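Making the bed, 375 times over

I spent Saturday morning reading a research write-up about comforters, and I enjoyed it a lot more than I expected to!

The work comes out of a small group at Poltholm led by Lovisa Aasen, and the question is simple enough: if you want a robot to straighten bedding, does it matter how the people who teach it grab the cloth? The group had people do the job with hand-held grippers (same jaws a robot arm would have, only with a person on the other end), recorded all of it, and trained a policy on the recordings. Their collection is called Warnodwood, and it's 375 bed-making sessions in real bedrooms, cut up into 4,000 short grasps.
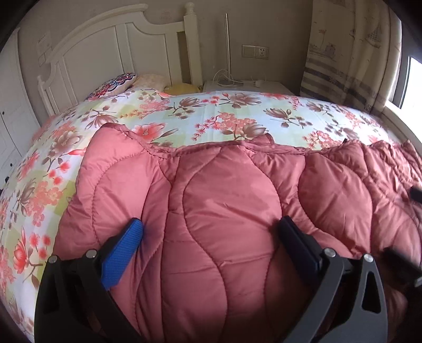
Both finger pads against a quilted comforter in one of the Warnodwood bedrooms.

The part that got my attention is how they sorted those grasps. Tanveer Cheema went through them and split them into edge grabs and what he calls "belly" grabs, where you close the jaws on a fat fold in the middle of the comforter and drag. I make my own bed by the belly method, I'm sorry to say, so I was rooting for it. Well, it lost. The policy trained mostly on edge grabs got the comforter flat in fewer moves, and it let go by accident less often, especially on shiny, slippery covers. Puffy quilting makes things harder still, Cheema told me when I called, because a big soft lump looks like a great handle to the robot and then it just squashes down between the fingers and you've got hold of hardly anything.

But (and I like this bit) they didn't throw the belly grabs out. When they took them away completely the robot got worse at the start of the job, when everything is in a heap and there's no edge to find. The best mix kept a belly grab or two up front to open the pile, then went to the edges. 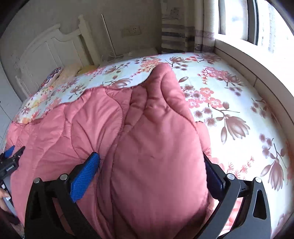 I asked Aasen whether two hands made a difference, and she laughed and said they'd argued over it for most of October. Two-handed sessions took longer to record and were a pain to line up afterward, but 200 of them taught the robot more about pulling a cover square than any number of one-handed ones had. She'd do the whole set that way if she started again.

The tests so far cover 13 comforters, all on ordinary beds, and the group is careful to say that patterned sheets under plain covers are easier than white on white. Jawad Hashmi is working on the white-on-white problem now, and after that come fitted sheets. I wished him luck. I've been fighting with mine for years and I've got fingers.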